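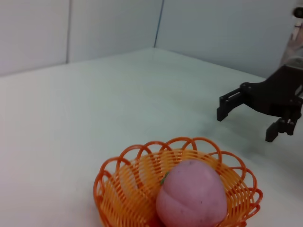 About us

Hi, I'm Vsevolod Pavliuk, and Prastine is the workshop I run out of the back half of a building on Bristenska, with a bunch of people who like building robot arms and don't have room for one at home. We're a school in the loose sense. We teach a course, we keep the lights on between courses, and if you walk in on a Thursday evening somebody will hand you a hex key before they ask your name.

I started with one arm on my kitchen table. It was a bad arm! The shoulder sagged, the wiring came out of the elbow in a big loop that caught on everything, and I had to clear it away every time we wanted to eat. But it could pick up a toy block and set it down again, and I was so pleased with myself that I invited half the people I knew to come and watch. Two of them wanted to build their own, so we rented a corner of the Kravets woodshop, which was great until you tried to keep sawdust out of a gearbox. We moved into our own place the next February and we've been here ever since.

What we do, mostly, is the Home Arm course. It runs 18 weeks, one evening a week, and you leave with an arm you built yourself and can fix yourself. The first stretch is all mechanical: cutting brackets, pressing bearings, learning how tight is too tight (you'll strip a thread, everybody does, we have a drawer of spares). Then wiring, then motors, then the gripper, which gets more time than people expect. I could talk about grippers all night. Two fingers sounds like the simplest thing in the world until you ask them to hold something round.

That's why so much of our practice stuff is toy fruit. A pink peach in a little orange basket is a proper workout for a beginner's arm. The fruit is curved, so the fingers have to come in on either side of it, and the basket has a rim you need to stay clear of on the way down. You learn a lot about your own calibration very fast. We put the small camera right by the gripper so you see the job from where the fingers are, and most people change how they plan a move the first time they look through it.

The work tables are plain white with pale panels behind them. I painted the first set dark gray because I thought it looked cool, and then spent a month wondering why I kept losing track of black parts. White it is. If you're setting up a corner at home, start with your table and your light, and buy the fancy motors later.

Who comes? All kinds of people. We've had a dental technician, a retired bus mechanic, a couple of high school students with their mom, and one guy who wanted an arm to turn the pages of his sheet music (still working on it, good luck to him). You don't need to know how to code when you start. You do need to be okay with taking something apart that you finished last week.

Groups are small, and there's usually a wait for the evening course. Open bench time is easier to get. It costs 50 for a month if you bring your own tools, or 60 if you'd like to use ours, and you get a shelf for your project either way. Please label your shelf. Please also label your screws – I've sorted that floor bucket enough times.

Once a year we pack everything into a van and do a weekend in Grorthorpe with the makers' club there. They build boats, we build arms, and we all eat far too much. Their old hall has terrible outlets, so if you come along, bring an extension cord.

If any of this sounds like your kind of evening, stop by while the door's open or send a note through the contact page and tell me what you want to build. Half-finished projects are welcome, and so are kits that have been sitting in your closet. I answer everything myself, usually late at night and with solder on my sleeve.

– Vsevolod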